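Materiallager: Rollenware neu geordnet

Die Umstellung beim Verbrauchsmaterial ist seit Juli so weit, dass alle Abteilungen danach arbeiten können. Es geht um alles, was auf Rollen kommt: Frischhaltefolie, Klebebänder, Kordel, dazu die Kleinteile, die am Tisch gebraucht werden. Die übrigen Bereiche des Lagers, also Kartons, Polstermaterial und Reinigungsmittel, bleiben vorerst, wie sie sind.

Anlass war die Bestandsaufnahme im Frühjahr. Die Artikelliste für das Lager Falteck hatte zuletzt 1.255 Einträge, und ein guter Teil davon waren Doppelungen. Allein die Frischhaltefolie stand unter mehreren Bezeichnungen darin, einmal als Küchenfolie, einmal als Stretchfolie klein, einmal nur mit dem Kürzel des früheren Lieferanten. Wer nachbestellen wollte, hat entsprechend oft etwas bestellt, das zwei Regale weiter noch lag. Beim Zusammentragen kamen 44 angebrochene Rollen Klebeband zum Vorschein, die meisten aus Schubladen, ein paar auch vom Fensterbrett im Büro Clostmont. Die brauchbaren sind wieder in Umlauf. Verhärtete Rollen und solche, bei denen sich der Anfang nicht mehr lösen ließ, haben wir aussortiert.

Folie und Klebeband liegen ab sofort getrennt. Das klingt selbstverständlich, war aber bisher anders geregelt: Beide kamen in dieselbe Kiste, weil beides rund ist und die Kiste gerade dastand. Klebeband an der Folie bedeutet, dass die ersten Lagen beim Abrollen einreißen, und dann wird so viel weggeworfen, dass man die Rolle gleich hätte besser lagern können.

Im Einzelnen gilt Folgendes.

Klebeband kommt in die Kunststoffkiste mit Deckel und Tragegriff. Die Rollen liegen flach, die breiten unten. Der Deckel bleibt zu, auch wenn man gleich wieder an die Kiste muss. Staub und Späne an der Schnittkante machen das Band unbrauchbar, und auf der Tischplatte liegt davon immer etwas herum. Bitte den Anfang umknicken. Doppelseitiges Band gehört nicht in die Kiste, das liegt weiter im Schrank bei den Etiketten.

Frischhaltefolie kommt in den Korb, und zwar stehend. Wenn der Korb voll ist, bleiben die restlichen Rollen im Regal, bis Platz ist. Angebrochene Rollen werden zuerst verbraucht. Die Folie zum Abreißen von Hand und die gewöhnliche PE-Folie haben getrennte Artikelnummern, auch wenn sie auf den ersten Blick ähnlich aussehen - bitte bei der Entnahme auf den Aufdruck achten. Die Banderole bleibt auf der Rolle, bis sie leer ist. Ohne Banderole lässt sich nachher nicht mehr sagen, welche Sorte es war, und genau so sind die Doppelungen in der Liste entstanden.

Werkzeug, das ständig zur Hand sein muss, hängt in Körben über der Tischplatte. Der lange Korb an der hinteren Schiene ist für Kleinteile und den Schraubendreher gedacht, der Korb an der Seite für sperrigere Sachen aus Metall. Beides hat sich bewährt, die Platte bleibt freier als früher. Was in den Körben nichts verloren hat, sind Essensreste, leere Becher und private Ladekabel. Die werden beim Aufräumen ohne Rückfrage ins Büro gelegt.

Arbeitshandschuhe bitte nach Gebrauch nicht auf dem Tisch liegen lassen. Für sie gibt es einen Haken neben der Tür, saubere Paare sind im Schrank unten links.

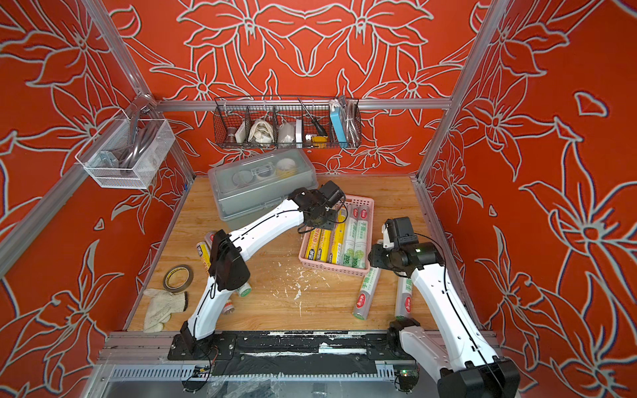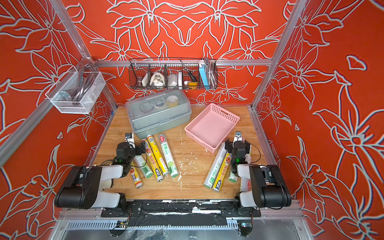 Hängekörbe und Kunststoffkiste mit Klebeband an der Arbeitsplatte. 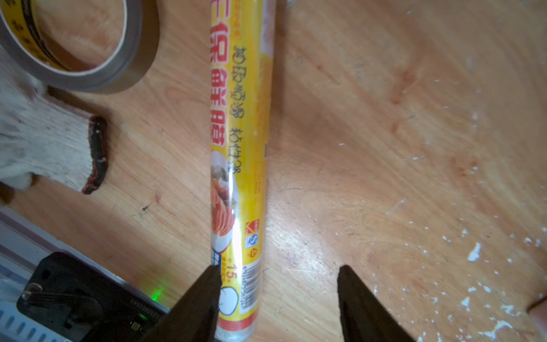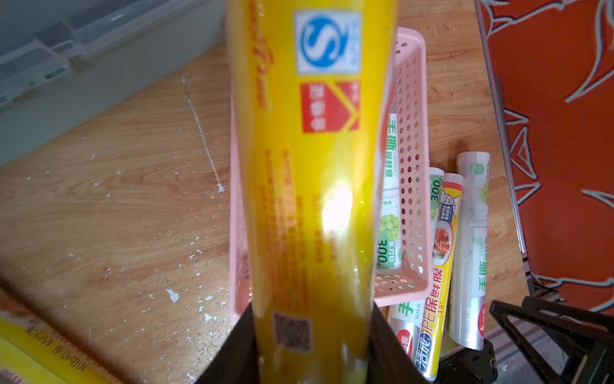 Zur Nachbestellung: Der Mindestbestand für Frischhaltefolie liegt jetzt bei neun Rollen über alle Sorten zusammen. Wer die Rolle entnimmt, mit der dieser Bestand unterschritten wird, trägt das in die Liste am Regal ein. Die Liste wird morgens um 8 Uhr durchgesehen, spätere Einträge gehen am nächsten Arbeitstag in die Bestellung. Ein Zettel auf dem Schreibtisch oder ein Zuruf im Flur reicht künftig nicht mehr aus, so ist uns in der Vergangenheit zu viel verloren gegangen.

Beim Klebeband gibt es keinen Mindestbestand je Sorte. Davon ist nach dem Zusammentragen so viel vorhanden, dass wir voraussichtlich bis zum Winter nichts kaufen müssen. Ausgenommen ist das schmale Kreppband, das bei den Etikettierarbeiten schneller weggeht. Dafür läuft die Bestellung wie bisher über Lloyd, Lieferzeit in der Regel eine Woche. Die Folien beziehen wir weiter bei Fustov. Dort hat sich am Bestellweg nichts geändert, nur die Rechnung geht jetzt direkt an die Buchhaltung in Clostmont und nicht mehr über das Lager.

Die Körbe selbst sind noch nicht alle beschriftet. Wir haben es mit Papierschildern unter Klebefilm versucht, die nach kurzer Zeit abgegangen sind, besonders an den Kunststoffkörben mit den vielen Löchern. Jetzt sollen Anhänger mit Kabelbinder drankommen. Bis dahin gilt die Farbe: Rosa ist Folie, Blau ist Kordel, Grau mit Deckel ist Klebeband. Für Kordel ist ein Korb vorgesehen, er steht im Regal auf mittlerer Höhe und nicht am Tisch.

Noch ein Wort zur Tischplatte. Sie hat im Lauf der Zeit einiges abbekommen, und beim Abwischen bleiben helle Flecken und Krümel in der Maserung hängen. Bitte zum Entfernen keine Klinge benutzen, ein feuchtes Tuch und etwas Geduld müssen genügen. Ob die Platte im Herbst abgeschliffen und neu geölt wird, ist noch offen. Das hängt davon ab, ob wir den Raum für zwei Tage frei bekommen.

Leere Rollenkerne aus Pappe kommen ins Altpapier, Kerne aus Kunststoff in die gelbe Tonne. Folienreste gehören in den Sack unter dem Regal und bitte nicht in den Papierkorb am Eingang. Der Sack wird geleert, wenn er voll ist, eine feste Zuständigkeit gibt es dafür nicht. Wer ihn voll vorfindet, bindet ihn zu und hängt einen neuen ein. Die Rolle mit den Säcken steht auf dem obersten Brett.

Die bereinigte Artikelliste liegt im gemeinsamen Ordner unter Falteck / Lager / Verbrauch. Die alte Fassung ist noch lesbar, lässt sich aber nicht mehr bearbeiten. Falls jemand noch eigene Ausdrucke mit den früheren Nummern hat, bitte wegwerfen. Fehler in der neuen Liste am besten direkt in der Spalte Bemerkung eintragen, mit Kürzel. Bisher sind dort vor allem falsche Breitenangaben bei den Klebebändern gemeldet worden, die werden noch im Laufe des Monats korrigiert.

Als Nächstes sind die Kartons an der Reihe. Dafür muss zuerst das hintere Regal ausgeräumt werden, und solange das dauert, stehen die großen Formate im Gang. Der Weg zum Notausgang bleibt frei.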